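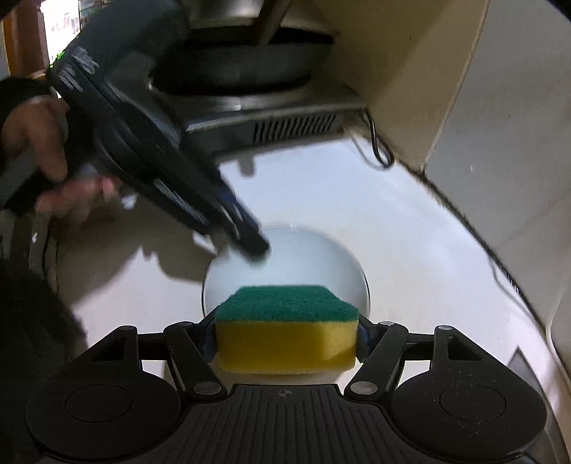
I went to the open day at Gudwood for the sandwiches. I'm telling you that up front so you don't think I'm the kind of person who drives out past Kollbridge to look at grippers.

My sister-in-law had a spare ticket, number 179, and it said lunch included. They gave us stickers and sat us in front of a kitchen counter, and a woman in a black sweater asked who wanted to come up and wash a plate. Nobody moved. Then my sister-in-law put my arm up for me. She literally lifted it by the elbow!

So there I was with a gripper in each hand, like somebody wearing oven mitts made of scissors. You squeeze the handle, the fingers close. Easy. I picked up the sponge on the second try and felt pretty good about it, and then I realized I had no idea what to do with my other hand.

"Hold the plate," the woman said.

"With what?"

"With that one."

I chased that plate all over the counter. It was only a plain white thing, the kind I've washed every night for 2 marriages, and it slid off like it had somewhere to be. A little boy in the front row started giving me directions. Left, lady. No, your other left. I told him he was welcome to try and he said he wasn't allowed, he was six.

The woman told me the machine at Anden had learned from 400 tries just like mine. Worse ones too, she said - she meant it kindly. I asked if it would remember that part where I scrubbed the counter. She said it would get everything.

I thought about that on the drive home, with Birhane Hill going dark on one side and my sister-in-law asleep with her sticker still on. Somewhere there'd be a machine scrubbing in circles from the outside in, which is how my mother did it, and giving the rim one extra go.

The sandwiches were egg. I had three.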